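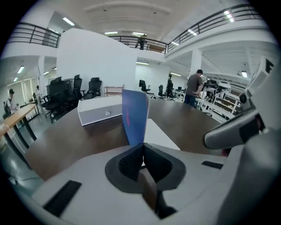

February
By Amerley Kwofie
Filed under: Course Handouts > Records and Archives

Week 6 notes: what to keep and what to toss

Okay, so last week we got bogged down in the Skurton parish boxes and I never reached appraisal, which I'm sorry about, as it's my favorite part of the whole course! Appraisal is just deciding what stays. When I started at the Grisolstead town archive I thought you kept everything. Then a dentist's widow dropped off 399 folders of appointment cards and I changed my mind by lunchtime.

Two questions I want you to ask of any folder:

Does it show how a decision got made? Minutes and draft letters usually do. The fifth photocopy of a bus timetable doesn't.

Does the same thing exist somewhere else? Check before you toss. Seija Kettunen once found that the "duplicate" tax rolls at Zarnetholm had notes in the margins that the main set didn't have (she still brings this up – fair enough).

Original order: leave it alone for now, even if it looks like a mess to you. If someone filed the drainage complaints under the mayor's name, that tells you something about the mayor. We'll argue about this one with Sang-wook So when he visits.

Reading for next time is chapter 2 of the Friesen packet, plus my list of retention periods. Bring one folder from home, any folder, and be ready to defend keeping it.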